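Udetti Pantry Labels

Release notes and data card, version 2. Last updated Dec 19, 2024.

Summary

Udetti is a set of 500 ingredient lists copied from packaged foods and typed out as plain text. It was put together to test software that flags allergens and sorts groceries into categories. The lists are in English, with French included wherever the package had both. Everything is in one CSV file, plus a smaller file of notes.

What's in the files

labels.csv has one row per product. The columns are id, category, ingredients_en, ingredients_fr, contains, may_contain and net_quantity. Quantities are in grams or millilitres. Where a package gave only a count (tea bags, stock cubes), net_quantity is blank and the count is in the notes file.

notes.csv has 84 rows. Most are spelling queries: "sulphites" and "sulfites" both turn up, sometimes on the same box, and we left them as printed. We did correct line breaks and hyphens that came from the shape of the label.

Product names and makers are not included. The categories are baking, breakfast, canned goods, condiments, dry goods, snacks and drinks. Spice blends sit under condiments, which not everyone will like. Soup is under canned goods even if it came in a carton.

How the lists were typed

Each label was typed twice by different people, and the two versions were compared with the Howells diff script in the tools folder. Differences in punctuation were settled by going back to the package. If the package was gone by then, the first version was kept and the row got a note.

Brackets were the slowest part. A chocolate biscuit can have three levels of them, and some makers leave one open. We closed brackets only where there was no doubt about where they belonged – the rest are as printed, and your parser needs to cope with that.
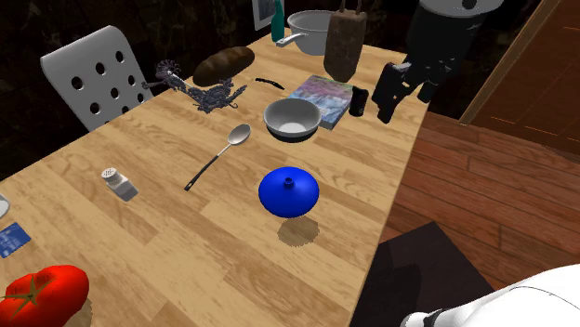

A user on the Vulten mailing list, Hurent, wrote that the may_contain column was close to useless in version 1, as it mixed "may contain" statements with "made in a facility that also processes" statements, and asked for the two to be split. They are still in one column, but every facility statement now starts with the tag FAC: so it can be filtered out. A proper split is planned for version 3.

Known problems

Snacks are over-represented and drinks are thin. Do not use the set to estimate how common an ingredient is on store shelves.

French accents were lost in some rows of version 1. We have fixed the ones we found. If you see "ble" where "blé" is meant, please open an issue with the row id.

Recipes change. A list in this set may not match what is in the package now, and it must not be used to decide whether a food is safe for someone with an allergy.

Suggested split

Rows 1 to 400 are for training and the rest are for testing. The rows were shuffled once before numbering. Version 1 had only 350 rows and its ids do not carry over, so scores from the two versions should not be compared.

Loading

Files are UTF-8 with commas as separators and double quotes around any field that has a comma in it. Spreadsheet programs may turn a few net_quantity values into dates. Import that column as text.

Licence

The typed files are free to use, copy and change, provided the Udetti name and version number are given. The scripts in the tools folder have their own licence file.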